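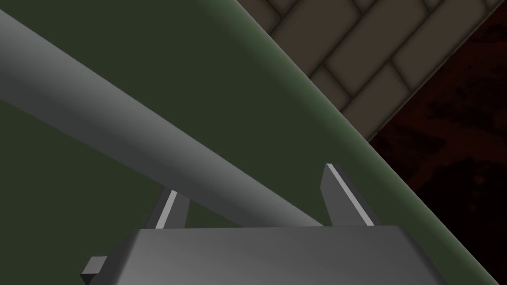
4 min read

Brovarby Residents' Forum
Minutes of the April meeting, held in the library reading room, Monday, 7 pm

We use cookies to remember your settings and to see which pages are read. Accept all / Only necessary

1. Opening

The chair opened the meeting and the agenda was approved. The item on dog bins was moved to the next meeting, as it was the last two times. The minutes of the previous meeting were approved with one correction: the forum did not "welcome" the new parking signs, it "noted" them.

2. The proposal to move the winter school break

The municipality wants to move the February break to the middle of March, starting next school year. The written reasons are that the days are longer in March, that families "get more out of the light", and that cabins and trains are less crowded when the big towns have already had their week.

The chair read out the summary. Several of those present asked where the evidence was. The summary says pupils will be "more rested and ready to learn" but gives no source, and the secretary could find none in the appendix either.

It was pointed out that the change leaves an 11-week stretch between the Christmas holiday and the next week off. Parents of younger children thought that was a long time to go in the dark months, and wondered how this fits with a proposal that is supposed to be about well-being. In some years the new week would also land almost on top of Easter. The municipality's paper mentions this in a footnote.

One member spoke in favour. Snow in February has been poor for several winters, it is dark by the time anyone has got their boots on, and March would at least give children a chance of playing outside after lunch. The forum agreed that the point about light was fair. It was less sure about snow, as there is no reason to think March will have more of it.
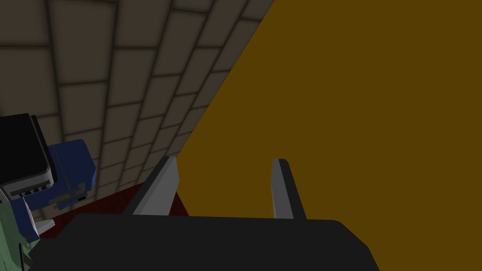

3. The survey

Braltetti carried out the survey for the municipality. It had 470 replies, and 41 per cent were in favour of the move. The press release calls this "strong support".

The forum discussed what the other replies said. The report puts "against" and "no opinion" together in a single column, so it is not possible to tell. The question itself was "Would you like your family to enjoy more daylight during the winter break?" – a question which a number of members said they would have answered yes to themselves, without meaning that they wanted the dates changed.

Nor does the report say how many of the replies came from parents, or from people who work in the schools. Staff at the lower school have told members that they heard of the survey after it had closed.

Decided: to ask the municipality for the full answers, with the two groups shown separately.

4. Buses and after-school care

Diline runs the school buses and sets its timetable in the autumn for the whole year. A letter from the company says that the change "can be accommodated". It does not say at what cost, or whether the ordinary services that share the same drivers will be cut during the new week. The forum has had letters like this before.

Canpolat, which runs the holiday club by the sports hall, says it can take up to 100 children in a February week. It has not been asked about March, when the hall is normally booked for the floorball tournament. Nobody at the municipality seems to have rung the hall.

Parents who can't take a week off work in March were concerned. Many have already used their holiday days around Christmas, and others work at places where the end of the quarter is the worst possible time to be away.

Decided: to write to both firms with direct questions. The secretary will draft the letters and send them round before they go out. 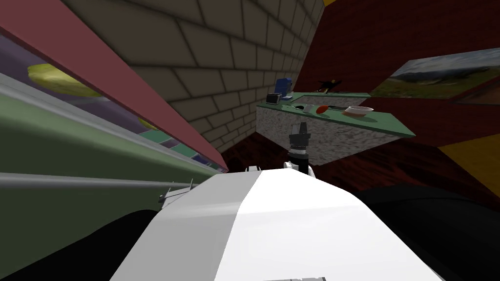
5. The forum's reply

There was a long discussion about whether to oppose the move outright. A majority preferred to say that the case has not been made. A minority wanted firmer wording, on the grounds that polite replies are filed and forgotten – this was recorded at their request.

The reply will say that:

- the forum has no objection in principle to a later break
- the claims about rest and learning should be backed up or taken out
- the survey cannot be used as it stands
- no decision should be made before transport and child care have been settled in writing

A suggestion to try the new dates for one year was turned down. The trial of the new recycling times was also meant to last one year.

6. Any other business

The lamp by the underpass is still out. It has been reported again.

The coffee machine in the reading room takes coins only. Members are asked to bring some.

7. Next meeting

Same room, same time. Dog bins will be first on the agenda. The meeting closed at 8.50 pm.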